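Notebook, cell 4, May, afternoon

Went through the handling rules again with Tiburcio before the next series of runs. We agreed to write them down here, so everybody works the same way.

Speed stays at 31 percent while a person is inside the marked line. No exception for "only a quick look".

The CPU goes flat in its recess on the fixture, the drive stands in the rear pocket. If a part is in the wrong place, stop the program first, then correct by hand.

Never touch the socket pins — also not with gloves. 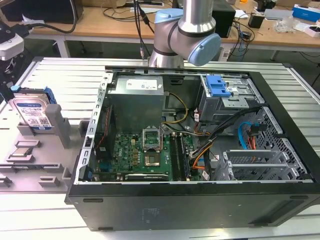 Skirnow Disassembly Group, Howlader Workshop

Socket bracket open, CPU out on the fixture. Rule 3 is still not clear to me: who signs when the cover is removed by hand? Ask Dirceu.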